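Perguntas frequentes – Lukell, o planejador para dois braços

O que é o Lukell, afinal?
É o software que eu escrevo e mantenho para coordenar dois braços na mesma mesa. Ele recebe a pose do objeto, decide qual braço vai pegar, planeja as duas trajetórias juntas e manda tudo para os servos. A percepção fica num pacote separado, o Marino, que você pode trocar pelo seu se quiser (muita gente troca!).

Roda em qual frequência?
O laço de controle roda a 100 Hz. O planejador é bem mais lento e trabalha em outra thread, replanejando quando a pose do objeto muda mais do que a tolerância. Se você usa um notebook antigo, baixe a frequência no arquivo de configuração antes de abrir uma issue, por favor :)

Como ele decide qual braço pega o objeto?
Pelo custo da trajetória, com uma penalidade para quem cruza o meio da mesa. Para uma caixa deitada perto de um dos lados, quase sempre ganha o braço daquele lado. Dá para forçar com a opção braco_preferido, mas aí o outro fica só esperando e você perde metade da graça. 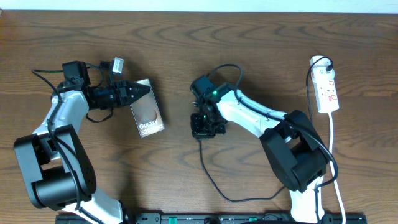 A penalidade padrão é 15 e funciona bem com objetos pequenos. Com coisas compridas eu costumo baixar, senão o planejador fica teimoso e prefere um punho todo torcido a passar um pouquinho da linha central.

E os cabos, entram na checagem de colisão?
Ainda não. O modelo só conhece elos, punhos e garras. O que eu faço é limitar a rotação do punho e inflar os volumes em uns 26 mm, o que resolve a maioria dos enroscos. A Berenice Camacho está mexendo num modelo simples de cabo na branch Toltotham, quem quiser testar é muito bem-vindo.

Por que a garra para logo antes de tocar no objeto?
É a pose de pré-preensão. O Lukell espera ali até o Marino confirmar a orientação mais uma vez. Se a espera nunca termina, olhe o log: o erro 103 quer dizer que a estimativa chegou com carimbo de tempo velho, e quase sempre é relógio fora de sincronia entre as máquinas.

Posso gravar e repetir um movimento?
Pode! As gravações vão para o formato Storwood, com juntas, comandos e tempos. A repetição ignora a percepção, então coloque o objeto na mesma posição.

Tem versão para um braço só?
Ter, tem – é só desligar o segundo na configuração. Mas eu testo pouco esse modo, então me avise se algo quebrar.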